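About Flirham

Flirham is a small post-production house. We cut, grade and mix other people's pictures, and then we sit at the back of the screening while somebody else takes the bow, a seating arrangement we have grown fond of.

The company was started by Kelly Kershaw and Afiq Krishnan, who met on a ghost movie called Tesmont. The ghost was dropped in the edit. Kelly spent that May painting it out of every shot it had touched, Afiq rebuilt the sound so that doors no longer creaked at nothing, and the result was released as a family drama. It did fairly well. They rented two rooms over a tile showroom on the strength of it, and we still have both rooms, plus the one in between.

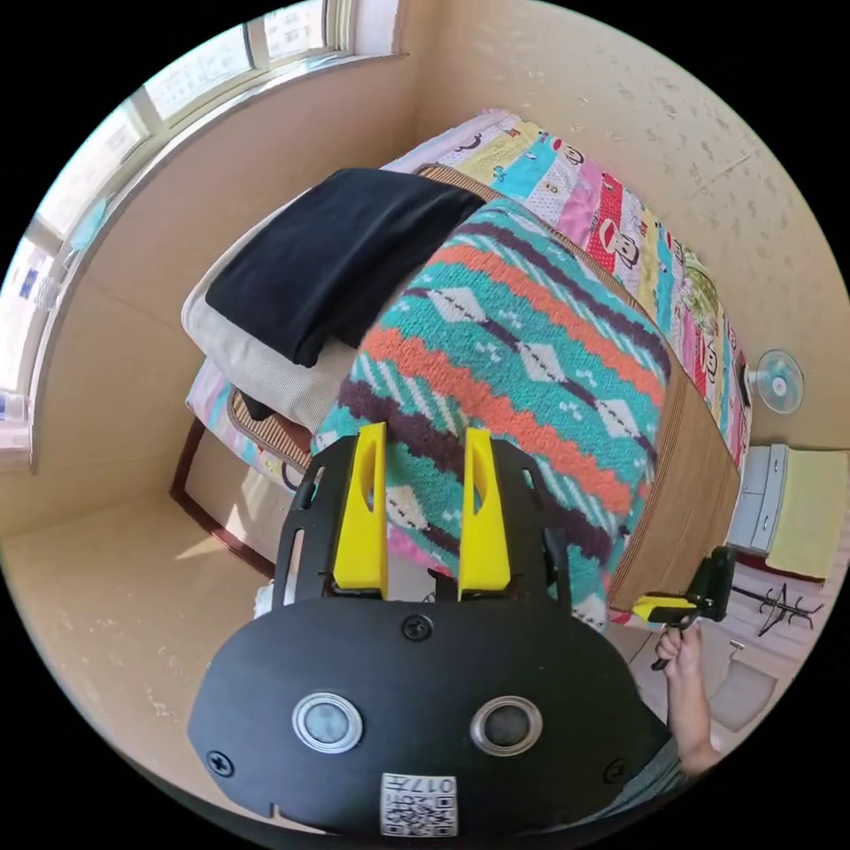 Most of our work is documentary and low-budget drama, with the odd commercial to pay for the storage. Our longest job so far was Drolov, a six-part series that came to us with 3,963 clips and a note saying the good ones were "near the middle." Aldana Arancibia watched all of them. She has opinions about the middle.

There are five of us now. Aldana and Kelly edit. Wulan Rahman runs color and will ask you, politely, who lit this. Afiq does sound. Yoga Pasaribu handles conform, delivery and the arguments with broadcasters over file specs, most of which he wins by being awake later than they are.

We quote by the job, and the quote includes two rounds of notes. A third round is possible — we have seen as many as 40, on a film about patience — but it goes on a separate invoice.

If you have a rough cut, send it. If you have a hard drive and a bad feeling, send that too, with a padded envelope and a phone number. The grading room seats four, or five if Yoga stands.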